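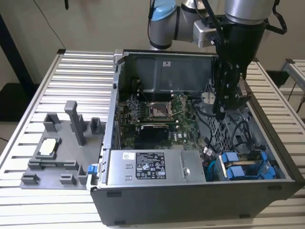
1/ Bench update, June 18, 2025. The project for the rest of the summer is getting the arm to take an old desktop apart and put a processor back in. Tower on its side, panel off, chip waiting in the printed tray on the left.

2/ The arm is on the slatted aluminum table in our shared workshop. I like this table. You can bolt anything anywhere, and when you change your mind you move it over and bolt it again.

3/ The tray is my print, third version. The first one had the chip pocket flush with the surface and the fingers couldn't get hold of the edges. Version two warped. Version three has the posts at different heights so parts can lean or sit depending on what they are.

4/ Printing took 13 hours, gray filament, no supports except under the tall post. I'll share the file once I've fixed the slot, which came out tighter than I drew it.

5/ The socket is open and empty. For now I open the retention frame by hand before each run. The lever needs a sideways push before it lifts and I haven't worked out a finger path for that yet.

6/ Aurélien Gautier asked why I don't start with something easier, like RAM. I did. Memory was fine after a couple of evenings. The clips are forgiving. A socket full of pins is a different job and I've already bent one set on a dead board.

7/ Control software is Flilitz, my own thing, 2796 lines at last count and too many of them are about stopping. It stops if the wrist force goes over the limit, if the camera loses the tray, or if I hit the space bar.

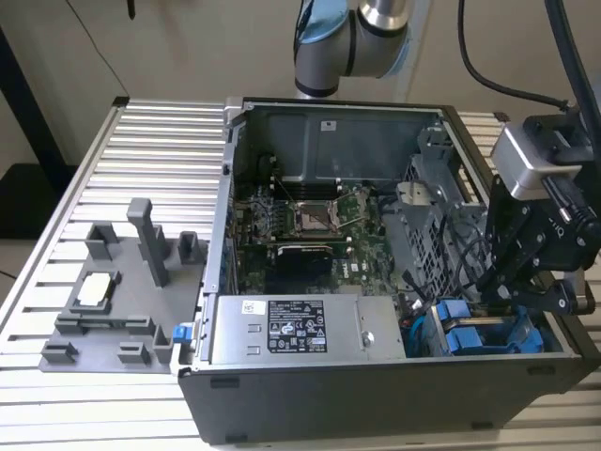 8/ Drive bay next. The gripper has to come down over the two blue caddies without touching the metal cage beside them. Clearance is tight. I measured roughly 18 mm on the worst side with the fingers open.

9/ The camera rides on top of the gripper, so it sees what the fingers see until they get close. After that I'm relying on the saved position. Margaux Delorme suggested a second camera on the post. Probably right, but that's another cable.

10/ Speaking of cables – the thick black ones to the gripper need more slack than you'd think. If they pull, the wrist reads it as contact and Flilitz stops.

11/ Left to do: soften the approach into the bay, reprint the tray, and write down the socket position properly instead of keeping it on a sticky note.

12/ I want the chip going in without my hands by September. If you've done a lever like this with two fingers, please reply with how you held it.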